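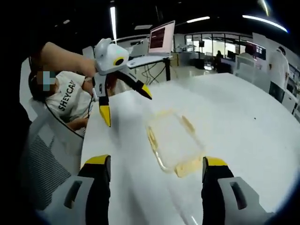

The clear tub in the middle of the white table at Skallholm.

Swap shelf opens at Skallholm

14/08/2021

I popped up to Skallholm to see the new lunchbox swap shelf, and came away with a tub I didn't need (typical me!). The idea came from Phyllis Bickerstaff, who was fed up with odd plastic containers piling up in the kitchen on the second floor. Anything clean with no lid goes on the shelf, anything with a lid goes beside it, and you take what you fancy.

By lunchtime 21 people had signed the sheet. Nahom Berhe brought in 17 containers from his own cupboard, which I think is some sort of confession, and Kamil Hájek went home with a soup pot for his sister.

My favourites are the see-through ones like this. They're a pain to spot on a white table, mind you, so have a feel about before you put your coffee down!

The shelf is open until 60 items have gone, and Phyllis would love more lids.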